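Shared Workshop Two-Handed Robot Build
Progress report to the Stirnala Fund
Second reporting period, from October
Prepared by Muchen Deng, project lead
7 Jan 2018

1. Position at the end of the period

The build remains within the terms agreed with the Fund. Both arms are mounted at the bench in the Atance workshop and both hands are fitted. Work on the lifting trials has begun, later than planned. The delay arose from the replacement of the left wrist bearing, which was reported to the Fund at the time.

2. Work completed

Eugeniusz Żak has finished the wiring of both forearms. The first set of cables proved too short when the elbows were fully bent, and the longer set has been in use for three weeks without a fault. The finger joints on both hands have been adjusted, and the control software now closes the fingers at a single, slower speed. Members using the room in the evenings have been given a written procedure for the stop switch.

The grip routine has been rewritten twice. The version now in use – recorded in the project log as Xie – allows each hand to be started from the same resting position, so that one trial may be compared fairly with the next.

3. Spending

Of the 400 pounds set aside for parts in this period, 90 remain. The largest single cost was the wrist bearing, bought from Oduretti. No further money is requested at this stage, though the Fund should note that a spare finger motor would have to be met from the remaining sum.

4. Bench trials

Trials are carried out on the long wooden table with objects of differing shape and stiffness. Light objects that crush easily are handled at the lowest grip setting. The taller containers call for both hands, and the timing between left and right is the main subject of the present work.

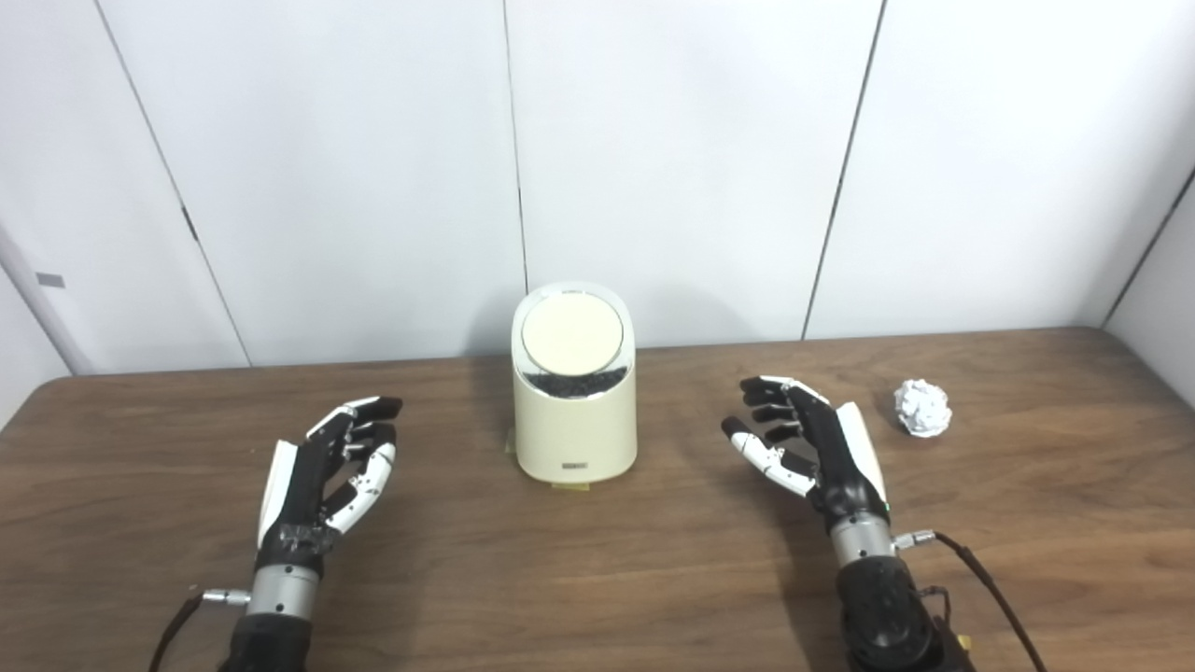 Figure 1. Both hands at the bench, with the lidded container and paper ball.

Seven objects have been chosen for the full series. Each will be attempted with the left hand, the right hand and then both, and the results entered in the log by whoever is running the session.

5. Matters outstanding

The right thumb still closes slightly ahead of the fingers. A correction has been written but not yet tested. The guard rail for the front of the bench is also awaited – the workshop has agreed to cut it from stock already held. The full results will be sent to the Fund with the next report, together with the updated parts list.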